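Trindberg Case Register
Administrator Guide
Section 5: Setting Up a Public Inquiry File

5.1 Before you start

An inquiry file holds the terms of reference, the witness list, the hearing calendar, the exhibit list and the publication log. Only users with the Registrar role can create one. Check that:

- the terms of reference have been signed and scanned as a single PDF
- a parent case exists in the register, even if that case is closed
- the hearing venue has been added under Settings > Venues

NOTE: A file created without a parent case can be saved but not published. Error 718 appears when you select Publish.

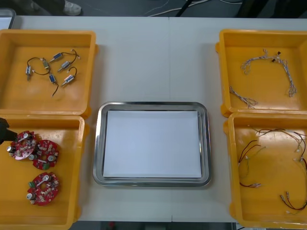
5.2 Creating the file

1. Open Registry > Inquiries and select New.
2. Enter the short title. This is the title the public will see, so leave out the names of protected witnesses.
3. Select the parent case from the list. The parent case number is copied into the header and cannot be edited afterward.
4. Upload the terms of reference.
5. Set the default access level to Restricted. You can open up single documents later.
6. Select Save Draft.

CAUTION: Do not use Save and Notify at this stage. It sends the short title to every party listed on the parent case, and the message cannot be recalled.

5.3 Adding exhibits

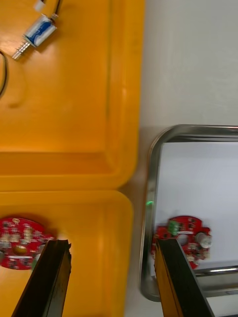
Each exhibit needs a number, a description and a source. Numbers are assigned in the order of entry and are never reused, even when an exhibit is withdrawn. Keep the description to what can be seen, and leave function and ownership to the witness statements. "Small part, silver-white body partly covered in glossy blue, lying in an orange-yellow bin" is an acceptable entry. "Faulty part from the control unit" is not, and the reviewer will return it.

1. Open the Exhibits tab and select Add.
2. Type the description. The field accepts plain text only.
3. Select the source party. If the inquiry itself obtained the item, select Own Motion.
4. Attach a photograph if the physical item will stay in storage.
5. Select Lock. The entry is then dated and passed to the reviewer.
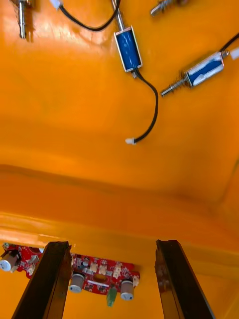 Figure 5-1. Exhibit photograph, close view: blue solenoid with silver metal frame and black cable.

A locked entry can be corrected only by adding a correction line. The first version stays in the audit trail and is shown to the parties on request.

5.4 Witness list and protected names

1. Open the Witnesses tab.
2. Enter the full name in the Sealed Name field and the cipher in the Public Name field.
3. Tick Protected. The Public Name field is now used in the calendar, the transcripts and the search index.
4. Run Check Names. The tool compares sealed names against all text already in the file.

CAUTION: Check Names does not read scanned pages unless text recognition has been run on them. Run it first from Tools > Eller Text.

NOTE: Up to 17 spelling variants can be stored for one sealed name. Enter nicknames as variants – the tool does not guess them.

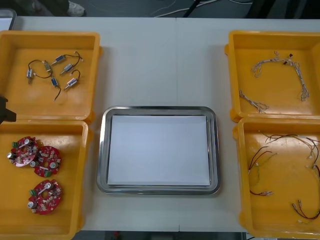
Figure 5-2. Exhibit photograph, wide view: four yellow bins and a stainless steel tray on a white worktable.

5.5 Publishing the hearing calendar

The calendar is published separately from the file. Sittings in closed session show the time and venue only.

1. Open the Calendar tab and enter each sitting.
2. Mark closed sittings as Private.
3. Select Preview as Public and read every line.
4. Select Publish. The page is refreshed at 2 a.m.

For an urgent change, select Publish Now. This option is switched off by default in the Mokoena hosting package and must be enabled by the system owner.

5.6 If publishing fails

Error 718: no parent case. See 5.1.
Calendar page blank: all sittings are marked Private, or the venue record has been deleted.
Old title still showing: clear the public cache under Settings > Korkthorpe Portal, then publish again.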